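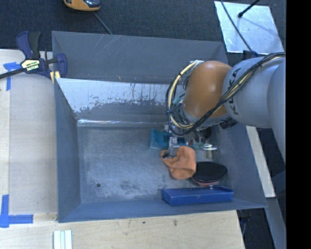 December, a little after nine in the evening

I have been meaning to write all week and every night I have sat down with the notebook and then gotten up again to see to something on the stove, so tonight I have turned everything off, put the cat out of the chair, and I am going to get it all down before it slides away from me.

The big news is that the quinces are finished. All of them! I had let the last two crates sit in the back hall far too long, because I like the smell (you open the door with your arms full of groceries and there it is, like roses and pears and somebody's grandmother's linen closet), and of course when I finally turned them over a few had gone brown underneath. I cut away what I could and gave the rest to the compost with my apologies. What was left made 15 jars of paste and jelly together, which is fewer than last winter, but last winter I had Drallo's trees to pick from as well, and he has sold that piece of ground now.

I still think of it as Drallo's even though the nursery has had another sign up since spring. I walked past this week on the way to the post office and the new people have pulled out the whole row along the fence. I stood there longer than I should have with my parcel getting rained on. They were old trees and not very good ones, half of them hollow, and I understand wanting to start clean. But I learned to graft on those trees. I ruined a good many twigs on those trees.

Anyway, the paste. I did it the slow way this time, the way Viktória Deák showed me when she was still living on Kelemen Street, and I am glad I did. She never peels. She rubs the fuzz off with a dish towel, boils them whole until a knife goes in, and only then deals with the cores, when everything is soft and you don't risk your fingers. For years I did it the other way around, hacking at raw quinces on the counter with my heaviest knife and swearing. Why do we do things the hard way for so long when someone has already shown us? I suppose I thought hers was the lazy way. She would laugh at that.

She called on the evening I was stirring, as it happens, so I had the phone wedged under my chin and the long spoon in my other hand, and we talked for the whole of the thick part, when it spits. I have a burn on my wrist the size of a lentil to remember it by. She is well. Her knee is better than it was in the fall, and she has been going to the pool in the mornings with a woman from her building. She asked what I was putting in and I said only sugar and lemon, and there was one of her silences, and then she said, "No bay leaf?" So in went a bay leaf, and she was right as usual. It doesn't taste of bay exactly. It just tastes more like itself.

I told her I would mail her a block wrapped in paper. I have to find a box that fits.

The other thing that happened was the letter from the Flimach market, saying the stall fees are going up again after New Year. It will be 200 for the season now, payable up front, and I sat looking at that number for quite a while over my coffee. I don't make my living at the market and never have. I sell a few jars and some bunches of dried things, and in May the little tomato plants, and mostly I talk. If I added it all up fairly, with the sugar and the jars and the gas to get there, I am sure I would find I was paying for the pleasure of standing in the cold. But I do like standing in the cold! I like the man with the eggs, and I like the schoolchildren who come through at noon and want to smell everything. I like seeing who has had a baby. So I will probably pay it and grumble. I have until the end of the month to decide, and I know myself well enough to know which way I'm leaning.

I did think about asking whether someone would split the stall with me. The girl who makes the beeswax candles was looking for a spot last summer and had to set up right by the gate, where the wind comes through. Half a table would be plenty for me from January on. I will ask her when I see her. I wish I had her number. I had it on the back of a seed packet and then I planted the seeds and, well.

Speaking of seeds, I got the shoebox down and went through it, which is one of my favorite jobs of the entire year and one I try to save for a dark afternoon. I had the radio on low and the lamp pulled over. There were beans in there from four summers ago, still beautiful, purple with the little white eye, and I have no idea if they'll come up, but I couldn't throw them out. The lettuce seed I did throw out. Old lettuce seed is only ever a disappointment. I found two packets of the same kale, both opened, and an envelope in my own handwriting that said "the good ones" with nothing else on it. They look like squash. I'll plant them by the shed and be surprised.

I have decided to cut back on tomatoes in the spring. I say this every December. Last year I started 200 seedlings on the sun porch (I can hardly believe it as I write it) and by April I was carrying trays in and out like a waiter and giving them to the mailman. This time I mean to do only the kinds people come back and ask for, the little yellow ones and the big ugly pink one, plus a row of paste tomatoes for myself. And a couple of new ones to try. Three, at most.

The sun porch itself needs attention before any of that. The window on the north side has a draft I can feel from the kitchen doorway, and the putty comes off if you so much as look at it. I bought a can of Pruvex filler at the hardware store on the recommendation of the boy at the counter, and then read the label at home and found it shouldn't be used in the cold, so there it sits on the shelf until March. In the meantime I have rolled up a bath towel and pushed it along the sill, and the geraniums seem satisfied with that. One of them is even blooming, a leggy thing with a single red head, leaning against the glass. I turned the pot around and by the next morning I felt I had been rude to it, so I turned it back.

We had 7 for supper on the night of the first real frost, which was more than I had planned on. It started out as just my brother and his wife, and then the kids wanted to come, and the kids brought a friend, and the neighbor came to return my ladder and smelled the onions. I made the big pot of bean soup go further with the rest of the potatoes and the heel of the ham, and we had bread and the first of the quince paste with that hard crumbly cheese. My niece put the paste in her soup. I watched her do it and held my tongue, and then she ate every drop and said it was the best part. I tried a little myself after they had gone home, standing up at the stove. It wasn't bad! I wouldn't serve it to company.

They stayed late, and the frost was so heavy by then that my brother had to scrape the whole windshield, and we stood out on the step in our coats while he did it, with our breath going up. I had forgotten how loud a cold night is. You could hear the train all the way from the river, and somebody's dog, and the scraper going back and forth. My sister-in-law took my arm and we didn't say much. It has been a hard year for her with her mother. I'm going to have her over by herself one afternoon, with no one to feed or look after, and just let her sit.

What else? The library finally got in the book on hedges I asked for back in September, and it is far too technical for me, but the drawings are lovely and I have it out until after the holidays. I have sewn two buttons back on the green coat and they don't quite match. I have not written a single card. I bought the stamps, though, and they're on the table where I can see them, and tomorrow after breakfast I am going to start with the ones that have to go overseas.

The cat has come back and is standing on the page, so I'd better stop. Bay leaves – put them on the list.

We use cookies to remember your preferences and to see which pages are read. By continuing to browse you agree to our use of cookies. Accept / Manage settings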